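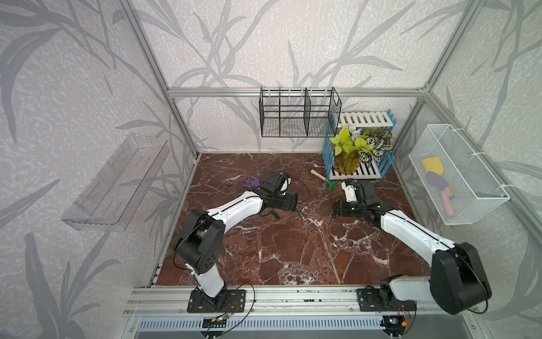 Vol. 28, p. 528

4.2 Tidying small garden tools

Figure 3 shows the bench used for the tidying task. Two arms share one rail along the near edge of a square marble-covered table, and each carries a gripper with a camera mounted above it. The storage places lie outside the table area: a wire mesh organiser on the back wall, a clear shelf on the left wall and a white wire basket on the right. A slatted unit with a potted artificial plant stands at the back of the table and must be left undisturbed. In the figure the rake lies beside the left gripper and the green trowel near the right one.

The task was chosen because it resembles a chore that most households carry out without thought. A person who comes in from the balcony puts the trowel in the basket and the rake on the shelf, and seldom looks closely at either. For a pair of arms the same chore combines grasping of flat objects, passing from one hand to the other, and placing into an open mesh whose wires are thin enough to be lost in the depth image.

We recorded 3000 attempts with the Bakum controller, of which 2565 ended with the tool in the correct place. An attempt was counted as a success only if the tool stayed there after the gripper had opened and withdrawn. Attempts in which the plant was moved were counted as failures, whatever happened to the tool.

The failures fall into two main groups. In the first, the fingers closed on the table surface instead of the tool. This was most common with the trowel, the blade of which lies close to the marble and offers little to hold. Grasping by the handle removed most of these cases but left the tool pointing away from the basket, so that a second grasp was needed before placing. The second group arose at the basket itself. Once the basket already held other items, the controller tended to choose a free gap that was too narrow, and the tool came to rest across the rim. The version of the controller described by Domínguez in the earlier Flandico trials has the same weakness.

The veining of the marble had a smaller effect than expected. Thin pale lines were at times taken for the edge of a handle, but the wrist camera corrected the estimate during the approach in all but 28 attempts. A plain table top would probably raise the success rate slightly. We did not use one, as kitchen and balcony surfaces are rarely plain.

Speed remains the weaker result. The arms waited for each other whenever their paths crossed over the middle of the table, and this waiting took up more of each attempt than the grasping did. Cisternas proposes giving one arm fixed priority, which shortens the wait but leaves the second arm idle for long periods. Neither scheme comes close to the pace of a person using one hand.

On the present evidence, the chore can be left to the machine where the tools are known, the storage places are fixed and time is of little concern. We do not claim the same for a shared household table, on which unfamiliar objects appear daily. Section 4.3 repeats the task with the Işık gripper fingers, which are thinner at the tip and were designed for flat tools.

Print this page | E-mail this article
Last updated: 11/10/2022
Contact | © Skoltik | Back to top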